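Stekura Forum > Simulation and Planning > Wrist camera sees through the bottle, planner goes through it too

canutetti_dev
Posted 29th August

I maintain the perception side of a small kitchen manipulation stack and I'm stuck on something that should be simple. We run everything in sim first. Objects are placed on a stone counter, the arm comes in from the right, and the wrist camera feeds a depth-based occupancy map that the planner uses for collision checks.

The trouble is the wine bottle. It's translucent green, and when I turned on the more realistic depth model (the one that lets rays pass through anything below an opacity threshold), most of the bottle dropped out of the occupancy map. The neck survives in some views and the body is full of holes. The planner then happily routes the fingers through it on the way to the pan.

With the old depth model the bottle is solid and everything plans fine. But that depth is too clean, and policies tuned on it do badly once we move to the real sensor.

Settings, in case they matter: voxel size 5 mm, 200 planning attempts per target, Junden planner with default padding. Out of 2832 logged plans, 330 had at least one waypoint in contact with the bottle mesh according to the physics engine. The planner reported all 330 as collision free. 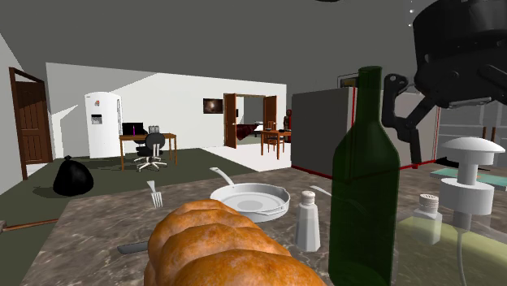

What I'd like is a way to keep the realistic depth and still have the planner treat the bottle as an obstacle. I could insert the ground truth mesh into the planning scene, but then I'm cheating, and I won't have that mesh on hardware.

Has anyone done this without a separate segmentation network?

Roswitha Oberholzer
Reply 1

Before anything else, check how your map handles rays that go through the glass and hit the counter behind it. If you clear every voxel along the ray, then each good return from the counter erases the bottle a little more. So the longer you look, the less bottle you have. I would bet that is most of your problem.

Turn off clearing for a test run and see if the body fills in.

canutetti_dev
Reply 2

Clearing is on. I'll try it tonight. But I need it on in general, or the gripper leaves ghost voxels everywhere when the self filter lags.

rvdl
Reply 3

I disagree with the "cheating" part. Insert the mesh. You're testing a planner, so test the planner. Perception is a separate problem with separate metrics. When you mix them you get a number like 330 out of 2832 and you have no idea who to blame.

We had the same argument in our group in April and lost two weeks to it. In the end we ran two suites, one with ground truth geometry and one with the mapped geometry. If the first is clean and the second isn't, it's the map. Done.

- Roel Van der Linden

Roswitha Oberholzer
Reply 4

He already knows the planner is fine, Roel. It reported those plans as collision free because the map was empty there. There is nothing left to separate.

rvdl
Reply 5

He doesn't know that. Default padding in Junden is applied to the robot links and not to the world, and it ignores attached bodies unless you set it. Some of those contacts could be grazes with a held object against a perfectly good neck. I'd want to see the contact depth before I said "it's the map."

canutetti_dev
Reply 6

Fair point, I hadn't looked at contact depth. Nothing is attached in these runs though, they're all approach motions with open fingers.

mdierckx
Reply 7

You can get a long way without a network. Two things that worked for us:

1. Keep a per-voxel count of hits and of pass-throughs, and don't let a pass-through clear a voxel that has a high hit count until several viewpoints agree. Glass gives you returns at the silhouette and at steep angles, so you end up with a shell. It's ragged but the planner doesn't care.

2. Look for disagreement between depth and color edges. If the color image has a long straight edge and the depth image has none in the same place, mark that region as suspect and extrude it down to the support plane. You get false positives on patterned surfaces. Yours is a mottled counter, so you will get some. Set the minimum edge length high and most of them go away.

The extruded region is bigger than the bottle. For reaching past it, that's fine. For grasping the bottle, it's no good at all.

Veerle Hendriks
Reply 8

Seconding item 1 from Maarten. I'd be careful with item 2. We tried the extrusion on a cluttered counter and it swallowed whatever was next to the glass. With a shaker right beside the bottle, as you have, the two would merge into one block and the shaker would become unreachable. The planner then times out and people file bugs against the planner.

Also, does your soap dispenser have the same problem? A clear container with pale liquid should be at least as bad as green glass. If you only logged contacts against the bottle mesh, then 330 is a lower bound.

canutetti_dev
Reply 9

Ouch. Yes, I only logged the bottle. I assumed the pump was being mapped because the pump head shows up fine in the voxels. I just opened one of the saved maps and there is a white pump head floating over the counter with nothing under it.

mdierckx
Reply 10

That floating head is useful, by the way. A cheap rule: any cluster of voxels with no support below it gets a column dropped to the plane. Objects don't hover. Filter the robot out first or you will drop a column under your own hand.

Veerle Hendriks
Reply 11

And make the column wider than the cluster. A container is usually wider than its cap.

Iker Bustamante
Reply 12

Different view: fix the depth model. A hard opacity threshold is not how a real stereo sensor behaves. On our bench, green glass gives patchy returns, some from the front face, some from behind, plus noise. It's never a clean pass-through. The Groen plugin has a mode where each ray on a transparent material samples between front surface, back surface and no return. With that on, the hit counting has something to work with. With a hard threshold, it may never see the body at all, whatever you do in the map.

rvdl
Reply 13

Agree with Iker. Hard threshold is as unrealistic as the old one, just in the other direction.

canutetti_dev
Reply 14

Results so far.

Clearing off: the neck and shoulders come back, the body is still mostly missing. So Roswitha's effect is real but it's not the whole thing.

Sampled depth mode plus hit counting, clearing on: the body fills in after four or five views. I reran a batch of 200 plans and got three contacts with the bottle, all shallow, all at the fingertip. World padding is next.

The column rule works on the dispenser. I had to exclude anything within a hand's width of the gripper, because the self filter still lags on fast moves and it did exactly what Maarten said it would.

I'm also adding Roel's ground truth suite, mostly so I can stop arguing about it.

Roswitha Oberholzer
Reply 15

Four or five views is a lot for one reach. Are you moving the arm on purpose to get them, or are they frames from the approach?

canutetti_dev
Reply 16

On purpose, a short arc before the approach. It adds time I'd like to get back. Frames from the approach alone are too similar and the body stays thin on the far side. I'll start a new thread for view selection once I have timing numbers.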